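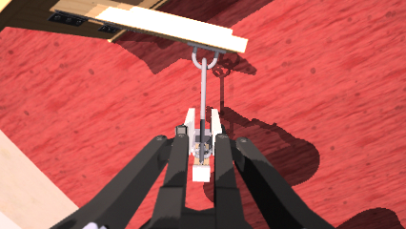

Why did the arm keep pulling after the force limit tripped? The limit was checked in the planner, and the planner was already waiting on the next waypoint. So the stop got logged and never sent.

**Speaker notes - Chun-yin Tam - 25 min slot, leave time for questions**

Slide 1 - title. Say name, say Nestlow. Skip the company history, they've had it twice today.

Slide 2 - the task

- rod hanging from a loop under a shelf board. Gripper comes up from below, closes, takes the rod
- sim first, then the real cell. Same controller both places (say this slowly, matters later)
- point at the two white pads. Narrow slot, thin rod, not much room for error
- people always ask why from below. Customer shelf layout, move on

Slide 3 - the fault

- run 339. Lift-off move was wrong, went straight down when the rod was still hooked in the loop
- force went over the limit. Limit was 38 N
- log says "STOP REQUESTED". Arm carried on to the end of the move
- real cell, not sim. Bracket came off the board, one pad cracked. Noone hurt, door was shut
- pause here

Slide 4 - why sim didn't catch it

- the loop in sim is rigid and so is the mount. We had 1889 sim runs with a green tick
- green tick only meant rod ended up in the right place. Never looked at peak force
- in sim the rod could slip through the pads when pulled hard. Friction set too low, left over from Maddocks demo. Real pads grip a lot better
- so same bad move, sim forgives it, cell doesn't

Slide 5 - the stop path

- draw it on the board if there is one
- sensor -> planner -> Diteo driver -> arm. Should be sensor -> driver
- planner blocks between waypoints. Stop message sits in the queue
- E-stop button is a seperate circuit and was fine. Say that before someone asks

Slide 6 - what we changed

- force check moved down to the driver, planner gets told afterwards
- lift-off now goes sideways out of the loop first, then down
- peak force is a pass/fail line in every sim run
- friction re-measured on the real pads
- reran the old sim set with the force line on. Lots of red. Show the chart, don't read it out

Slide 7 - still open

- Fukelen cell has the old driver. Parked until it's updated, door tag on
- what if the sensor itself dies? Right now reads zero, and zero looks like "all good". Needs a heartbeat
- sim loop still rigid. Want some give in the mount, haven't done it

If short on time drop 6, keep 7.

Likely questions: whose fault (design review missed it, me included), cost (one pad, one bracket, two days), can they have the log (yes, mail me).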